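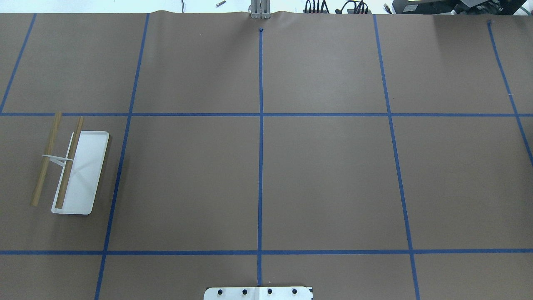

Notes pour l'intervention — présentation du gala de boxe, Nerkberg, août 2020

Saluer la salle, remercier le club Virell. Parler lentement, les micros sont mauvais.

Rappeler le programme : 7 combats, dont deux féminins. La pesée a lieu la veille à midi, à huis clos. Les journalistes reçoivent les poids par courriel.

Combat principal. Mangubat contre Plumstead, chez les légers. Mangubat a 37 combats professionnels, Plumstead presque 20 de moins. Ne pas promettre de ceinture : l'enjeu est une place de challenger, rien de plus.

Passer la parole à Edeltraud Wallner pour l'arbitrage — deux minutes. Elle explique le décompte et le rôle du médecin au bord du ring.

Public : 146 places, numérotées, pas de vente sur place. Masque obligatoire jusqu'au siège. Les soigneurs entrent par la porte côté parking.

Si on demande pourquoi le combat des lourds est retiré : blessure à la main à l'entraînement, pas de remplaçant. Ne pas donner le nom de la salle.

Questions, puis photos face à face. Garder une table entre les deux boxeurs.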